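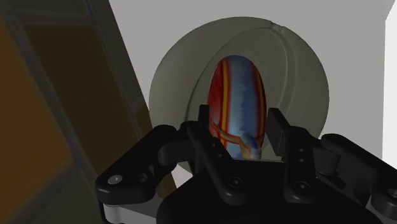 1/ Three nights under a tarp at Forklow, notes for anyone thinking of swapping their tent for one

Went up in March with a flat tarp, a groundsheet and a quilt. No tent as backup. I've had the tarp for two seasons but only ever used it as a kitchen shelter, so this was the first time sleeping under it for a whole trip.

2/ The route

Car park at the Brukport end, up the fire trail, then the foot track along the creek to the Forklow flats. Second night on the saddle, third night back down at the flats. The climb to the saddle is 900 metres if you start from the creek crossing, and most of it comes in the last part of the day if you leave late, as I did.

3/ Weight

Tarp, guylines and pegs come to 70 grams under what my old tent weighed without its poles. That surprised me. Once you add a groundsheet and a bug net the saving mostly goes. If you are changing over for weight alone, put your own kit on the kitchen scales first.

4/ First night: A-frame

Two trekking poles, ridge about chest height, sides staked out low. Easy pitch, took me two goes. I set it too high the first time and could see a lot of sky from where my head was going to be. Dropped both poles a notch and moved the side pegs out.

No rain. Heavy dew. The underside of the tarp was damp by 5 am but nothing dripped on the quilt.

5/ Pegs

The ground at the flats is soft under the grass and then gravel. Short pegs pulled straight out. I ended up using rocks on four corners. Take a couple of long pegs for the ridge ends and you can get away with short ones everywhere else.

6/ Second night: the saddle

Wind from the west from late afternoon. I pitched a lean-to first with its back to the wind, then it swung round after dark and came in the front. Got up, put my boots on, re-pitched with one end pegged flat to the ground and a single pole at the other. Should have done that from the start.

7/ Noise

A tarp flaps. Tightening the ridge does very little for it. Tightening the side panels does more. I tied a guyline to the middle tie-out on the windward side and ran it to a snow gum, and after that I slept until it got light.

8/ Knots

I used two knots for the whole trip. A bowline at the fixed end and a trucker's hitch at the other. Plastic line adjusters are fine too, but mine slipped on thin cord once it was wet.

9/ Insects

Mozzies were bad at the flats on the first evening and gone by the third. Ants were worse. Look where you are putting the groundsheet and then look again with a torch. I camped on a trail of them and had to shift everything two metres over.

10/ Third night: rain

Started after tea and kept going. Same low pitch as the saddle. I stayed dry, the foot of the quilt didn't, as I'd slid down the slope in my sleep and it was poking out the end. A flatter spot would have fixed it.

11/ Site choice

You have much more choice than with a tent, because the shape can change. You also have to care more about where the water runs. Dips that look comfortable in the afternoon are puddles by morning.

12/ What I'd change

Longer groundsheet. Two spare guylines. Pitch before dark, every time. I'd leave the camp chair at home, I sat in it once.

13/ Next one is the Kaewkla track in May if the road in is open. Taking the tarp again, and a proper pair of gloves for pulling pegs out in the cold.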